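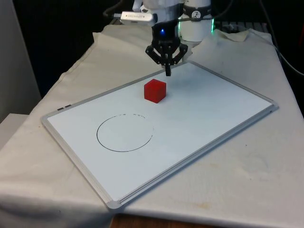
Trammont wants to close the last stretch of Kozma Street to parking and I'm for it. There, said it.

58 spaces. That's the whole fight. 58 spaces in a town with a garage behind the old Grisov store that has never once been full when I've driven by. Not in December, not at noon.

People say it'll kill the shops. Maybe. I've heard that about every change since the stoplight. What I see now is folks circling, getting mad, going home. Who's buying shoes in that mood?

My bigger gripe is the meeting. Two hours on paint colors for the curb, ten minutes for public coment. Somebody drew the new route on a board up front and half of it had rubbed off by the time we got to talk.

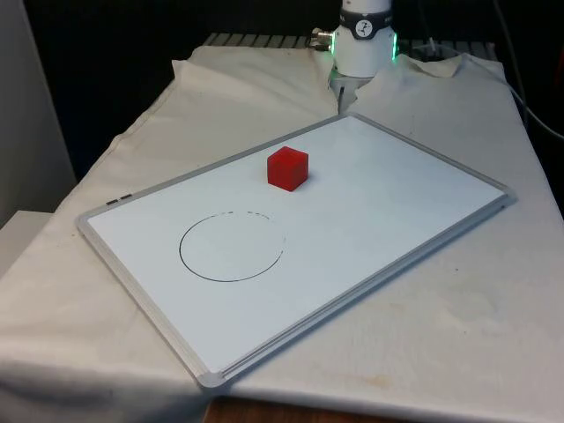 Black circle on a whiteboard, with gaps along the top.

Anyway. Try it for one summer. Put out benches, cheap ones. If it flops, bring the meters back in October and you can all yell at me then, I'll be on the bench by teh bakery.

69 comments
500 shares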